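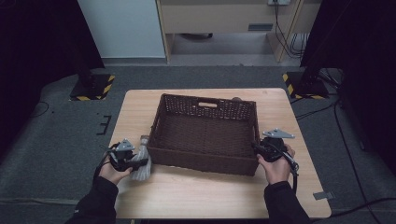
Condmont Neighborhood Club, Home and Housekeeping Group

Auer fold-flat drying rack, reviewed by Iker Olmedo

I have wanted to write this one up since August, when the rack arrived in a box so slim I assumed they had left half of it out. They hadn't! The whole thing comes in one piece, you pull the legs apart until they click, and then you stand there wondering what to do with the rest of your afternoon. My old rack needed a screwdriver and a second person and still leaned toward the window.

A bit of background for anyone who missed the winter meeting. We dry nearly everything indoors at our place. The building has a shared dryer in the basement, it eats quarters, and it runs so hot that my wife's sweaters come out sized for a doll. So a rack is out in our hallway most days of the week, and whatever rack that is, I walk around it, bump into it and carry it from room to room. I have strong opinions about racks (sorry).

The Auer has 4 levels of rails, and the top one opens out into wings that will take a bath towel folded just once. The rails are coated steel, a little thicker than a pencil, and that thickness is my favorite thing about it. On the thin wire kind you get a hard crease across every T-shirt. With these I get a soft bend that falls out by the time I've put the shirt on. I'd have bought it for that alone.

Setting it up

Stand it on its feet, pull, click. Then lift the wings until the little struts drop into their notches. The notches are on the inside of the frame and they're black on black, so the first few times I had to feel for them with a thumb, and I did once let go too early and get a wing full of wet jeans on my foot. You learn the sound. There's a good solid clack when it's in, and a sort of scraping noise when it isn't.

Folding it up is even quicker. It goes down to about the depth of a hardcover book and stands by itself behind the door. The Karkov I borrowed from the club closet to compare does fold flat too, but it slides down the wall the moment you turn your back, and it took some paint with it.

How much it holds

A full load from our washer, with room left over if I'm careful about it. Jeans go over the wings by the waistband, shirts on the top rails, kitchen towels below, socks at the very bottom where there's enough space for a hand to get in. I've stopped using clothespins except for anything silky.

What I love is that the lower rails tilt up out of the way on each side. You can hang a long dress or a pair of overalls all the way down without the hem dragging across something damp. The Planden rack, the other popular one in our group, has fixed rails, and my neighbor gets around it by hanging her long things from the shower rod. It works for her. I'd be in a mood by the second week.

Small stuff is still small stuff. Baby socks, washcloths and the little straps from a backpack will slip between any rails I've ever met, and these are no exception. I keep a basket next to me and put those aside until the big pieces are up, then drape them over whatever gaps are left. An ordinary woven one with a cutout for a handle does fine, and it doubles as the place where dry things land on the way back. 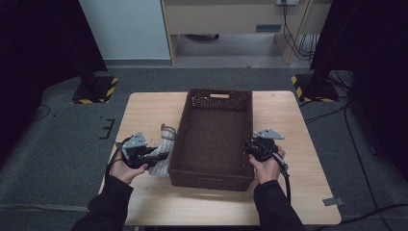 Drying time

I didn't run a stopwatch on it, but I hang a load after supper and the shirts are ready when I get up. Towels want until lunch. Opening the wings fully helps a lot, more than I expected, and so does leaving a rail free between heavy things. If you pack it tight, you'll be turning jeans over at breakfast like pancakes.

Put it near a window you can crack open if the weather allows. We have a small fan on the bookcase that I point at the lower levels on rainy days, and that makes a real difference to anything with a thick waistband.

Does it wobble?

A tiny bit, side to side, with wet towels on only one wing. Load both wings evenly and it stands like a fence. Our cat has gone under it, through it and, on one memorable Friday, onto it, and the rack stayed up. The cat was the one who looked embarrassed.

The feet are rubber caps and they grip tile very well. On our wood floor in the bedroom they also grip, and they leave no marks. I did check, with a flashlight, because we rent. One of the caps came loose after a month or so. I pushed it back on with a dab of glue and it hasn't moved.

Things I'd change

The coating. It's smooth and easy to wipe, but it's bright white, and new dark jeans left a faint blue stripe on the second rail. Baking soda on a damp cloth got most of it off. A gray version would be perfect and I'd probably be silly enough to buy it.

There's also no handle for carrying it folded. You end up hugging it. For two flights of stairs to the roof, on those lovely dry mornings when I want everything outside, I've tied a loop of soft rope around the middle bar, and now it rides on my shoulder like a guitar.

Who should get one

Anyone drying indoors in a small apartment, and anyone whose T-shirts have that line across the belly. If you have a yard and a good clothesline, keep your clothesline, I'm jealous. If you mostly dry sheets, look at something taller, as a queen sheet on the Auer has to be folded so many times that the middle stays damp.

Mine can be seen any evening after supper, usually with wet laundry on it. Anyone in the group who'd like to try it at home for a few days is welcome to come and get it, just let me get the towels off first.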